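Skirkov Strike and Closure Notices

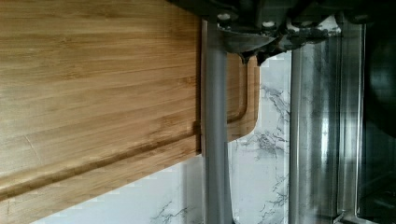
A collection of 592 public notices about strikes, shutdowns and protest days in the Skirkov region, gathered from council noticeboards, school bulletins and two local papers. Each notice is one row in notices.csv. The full text is in the texts folder, one file per notice, named by its id.

Columns

id – four digits, padded with zeros
town – Skirkov, Drosen, Monti or Estach
issuer – council, school, union, bus company or other
sector – what was affected (schools, buses, shops, offices, courts)
status – called, postponed, withdrawn or unknown
text_file – path to the notice

The four towns are not evenly covered. Drosen has the most notices because its council keeps old ones online. Estach takes them down after 8 weeks, so anything there before February was copied from the paper edition and may be shortened.

Known problems

Several exam postponements were issued twice, once by the school and once by the district. Both are kept. Use the linked_id column in links.csv if you only want one of each pair.

"Withdrawn" means a notice of withdrawal was found. A strike that was simply not observed is still marked "called". Please don't use the status column to work out turnout.

Bus notices from Monti give times in the old timetable format, so 1642 is 16:42 and not a route number. The first release got this wrong.

Names of private persons have been replaced with initials. Names of office holders were left as printed.

Updates

New notices are added on Thursday evenings if there are any. Corrections are welcome – send the id and a scan or link, otherwise they can't be checked. Maintained by Marek Vrabec.

Licence

The table is free to reuse with credit. The notice texts belong to whoever issued them.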